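The Last Bus to Handon

When Oanh came to the bus station, the woman at the ticket window was already putting on her coat.

"Handon," said Oanh. "One way."

"It leaves at ten past nine, if it leaves." The woman took the money and gave back 4 coins. "There was water on the road in the afternoon."

Oanh thanked her and walked to the hall. She had one suitcase and the letter from her father's neighbor, Mrs. Krishnan. The letter was short. It said that the house was sold, that the new people wanted to come in June, and that there was a box with her name on it. It did not say what was in the box.

She had not been in Handon for eleven years. At first she did not go because she was angry, and later because it was difficult to explain why she had not gone. Her father did not write and she did not write. Then it was too late for both of them.

At the counter she thought of Saturdays, when he took her to the bakery after the market and let her choose, and never chose anything for himself.
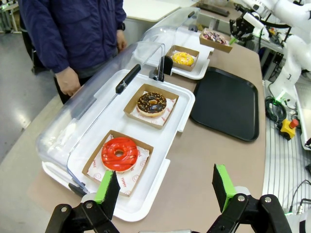
Abrehet said that he did choose, he only waited until she was asleep. Oanh turned around. She had not noticed that she was speaking aloud, and she had not seen her old schoolmate for so long that she needed a moment to find the name.

"How do you know this?"

"My mother worked there. He came back before closing, every week. He asked for the same as you had." Abrehet moved her bag from the bench. "Sit. You go for the house?"

"For a box."

"I was at the funeral," said Abrehet. There was no blame in her voice, and this was harder to hear than blame.

They sat and looked at the clock. Outside the rain was smaller now. A driver came in, shook his hat over the mat and said that the road was open, but slow, and he would not wait for anybody.

Oanh took out the letter and read it again. At the bottom, under the name, Mrs. Krishnan had written one more line – very small, as if she was not sure that she had the right. He kept your room warm.
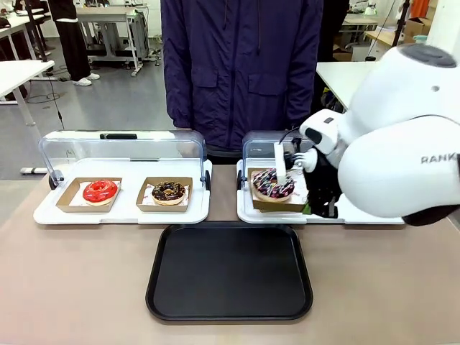 Doughnuts in display cases

"Come," said Abrehet, and she took one handle of the suitcase. Oanh took the other, and they went out to the bus.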